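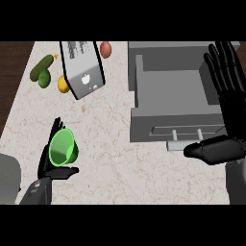 Caderno de bancada, segunda-feira, 7 de março de 2022
Assunto: polimento e selagem de calcário, série B

Retomada dos ensaios de selante. As placas da série A ficaram com a Ailsa para corte das seções delgadas; trabalho só com a B a partir de agora. A numeração continua de onde parou, sem reiniciar.

Preparação. Placas lavadas com água desionizada, sem detergente. Secagem em estufa até massa constante e arrefecimento no exsicador. A estufa pequena está a ler 103 °C com o seletor em 100. Anotei o valor do termopar e não mexi no seletor, para manter a mesma condição da série A. Ruaridh, se recalibrares, escreve na folha da porta.

Polimento. Sequência de lixas igual à da semana passada, a terminar no grão 1,000 (a caixa vem marcada à inglesa, mil). A placa B-04 ficou com um risco diagonal que só aparece com luz rasante. Voltei um grão atrás e repeti. O risco diminuiu mas continua lá; a placa passa a controlo e não recebe selante.

Selante. Dois produtos em comparação: Gekia, base solvente, e Cimeck, base aquosa. Aplicação com pano sem fios, uma demão, excesso retirado ao fim do tempo indicado em cada rótulo. O Gekia espalha melhor. O Cimeck forma película nos cantos se o pano estiver muito carregado, e a película seca esbranquiçada. Sai com lã de aço fina, mas a zona fica com brilho diferente e já não serve para leitura.

Brilho. Leituras a 60 graus, três por placa, sempre nas mesmas posições do gabarito de acetato. O padrão de verificação foi lido antes e depois. A deriva ficou dentro do aceitável. Não fazer média com as leituras de canto, como foi feito na folha antiga do Gavin; essas ficam em coluna separada.

Absorção. Tubos colados com massa de vedação, coluna de água até à marca superior. A B-07 perdeu pela junta logo no início e foi recolada. Tempo zero novo para essa placa, indicado a lápis na etiqueta. Ainda sem valores finais, as leituras continuam amanhã.

Ataque ácido. Vinagre diluído e sumo de limão filtrado, gota sob vidro de relógio. O selante não impede a corrosão do carbonato em nenhum dos dois casos, só atrasa a mancha. Convém deixar isto claro no relatório, porque o cliente (Jardine) usa "proteção" para as duas coisas. Marca baça e mancha são defeitos distintos e vão em tabelas distintas. A Meenakshi propõe uma escala visual de 0 a 3 para a marca baça. De acordo, desde que a avaliação seja feita por duas pessoas, em separado e sem ver a etiqueta.

Café e azeite ficam para depois. O azeite precisa de até 3 dias para migrar nesta pedra e não há bancada livre para deixar as placas na horizontal esse tempo todo.

Pendentes:
- pedir mais massa de vedação, a lata está no fim
- confirmar com o Evander se o lote de pedra previsto para maio vem da mesma bancada da pedreira
- verificar a validade do frasco de Gekia já aberto
- passar as leituras de brilho para a folha partilhada, com o número de série do aparelho
- etiquetas novas para B-09 e B-10, a tinta saiu na lavagem

Nota sobre a B-02: há um veio ferruginoso a atravessar a posição central do gabarito. A leitura de brilho nessa posição é mais baixa antes de qualquer tratamento. Mantive a placa e assinalei o valor com asterisco.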